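Notes from the Gronddale houseplant open day, 10/9/20

I took the early bus out from Dastbridge and got to Gronddale before the gates opened. The open day is held at the Nyarko nursery, which is on the far side of the canal, past the feed store. If you go by car, the lot is small and fills up fast. The overflow parking is in a field, and it had rained the night before, so wear boots.

Entry was $2 and you paid at a folding table under the porch. They gave me a paper wristband and a one-page map. The map had the glasshouses numbered but the doors weren't, so I went into the wrong one first and ended up among the seed trays.

The nursery grows mainly houseplants for shops, with a smaller line in herbs. Three glasshouses were open to visitors. The largest one is kept for ferns and other plants that want shade, and it has white cloth pulled across under the roof. It was warm in there and my glasses fogged. The benches are metal mesh so that water can drain through, and the floor under them is gravel. A sign said the benches in that house hold 900 pots when full. They looked close to full to me.

The second house had the trailing plants: pothos, philodendron, tradescantia, string of hearts. Most were in hanging baskets on rails, with a walkway down the middle. The stock plants are along the north side, and cuttings get taken from those every few weeks. I asked how many pothos cuttings they take at a time and was told 500 in a batch, which go into small plugs under a plastic tunnel. They don't use rooting powder for pothos. They do for the ficus.

I spent the most time at the talk on cuttings, which was in the long room next to the shop. It ran 30 minutes and was given twice, and I went to the first one. The main advice was to cut just below a node, take off any leaf that would sit under the water line, and change the water once a week. A clean food jar is fine for rooting. Clear glass lets you check the roots, though it also lets algae grow, so rinse the jar when you change the water. Any vine with one good leaf and one node will root if it is kept warm enough. 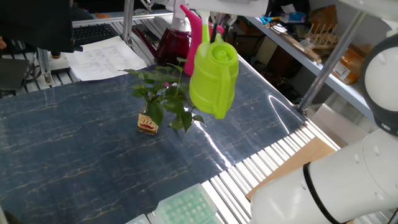
The part I hadn't heard before was about when to move a cutting into soil. I have always waited until the roots filled the jar, and the speaker said that is too late. Roots grown in water are brittle and don't take well to soil if they get long. Two inches is long enough. After potting, keep the mix a bit wetter than normal for the first couple of weeks, then let it go to the usual schedule. I have lost several cuttings at that stage, so I wrote this down.

There was a question about tap water. Gronddale has hard water, and so do we in Dastbridge. The answer was that pothos won't care, but calatheas will get brown edges, and rainwater is better for those if you can collect it. Someone else asked about fertilizer in the jar. The advice was to leave it out until the plant is in soil.

Lunch was soup and rolls from a van by the gate. The choice was lentil or tomato. I had the lentil, which was good and hot. There were four picnic tables and all of them were wet, so most people ate standing up under the porch.

In the afternoon I went around the potting shed. Visitors could go in as far as a yellow line on the floor. The mix comes in on pallets and is tipped into a hopper, and the pots go past on a belt. It wasn't running during my visit. The mix they use for houseplants is bark, coir and perlite, and they have cut out peat in everything except a few orders that still ask for it. Bags of the bark mix were for sale in the shop. I bought a small one and regretted the weight on the way back to the bus.

The third glasshouse was herbs, and it was the coolest of the three. Basil was nearly over. There was plenty of mint, thyme and parsley, and a bench of rosemary grown on a single stem with a ball at the top. I don't know who buys those.

After that I looked again at the tables in the long room. Watering was the other subject of the day. The handout says most houseplants that die at home die from too much water, and that you should lift the pot and feel the weight before you water it. For small pots and jars they suggest a can with a narrow spout used slowly at the edge of the pot. If the can has a rose on it, save that for seedlings and ferns. 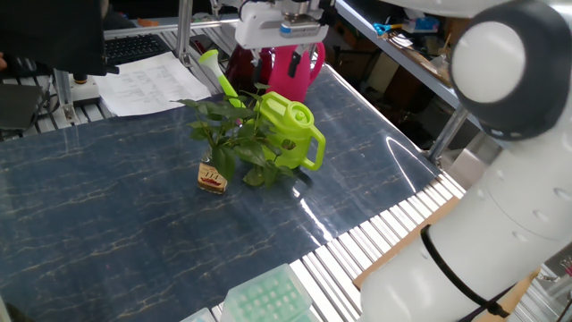 *Watering cans in lime green, magenta-pink and dark red, with a leafy plant, Gronddale.*

The shop was busy by the middle of the afternoon and the line went out the door. Prices were lower than at Virnanero, the garden center most of us use, and the plants were in better shape. The small pothos pots were already gone. I got a maidenhair fern, a heartleaf philodendron and the bag of mix. They wrap plants in newspaper for you if you ask, and the fern came home without a broken frond.

A few practical points for anyone going next year:

- The restrooms are behind the potting shed and there is only one set.
- The shop takes cards. The gate and the soup van took cash only.
- Strollers can manage the two big glasshouses. The herb house has a step.
- Dogs have to stay outside the glasshouses, and there is no shade where they are tied.
- The last bus back to Dastbridge leaves from the canal bridge, and the stop by the feed store is not in use at present.

The nursery said they hope to hold another day in spring, with a session on repotting large plants. They had a sign-up sheet by the till for people who want to hear the date, and I put down our club's address. The handout on cuttings is in the club folder now, along with my copy of the map. I have written the door numbers on it.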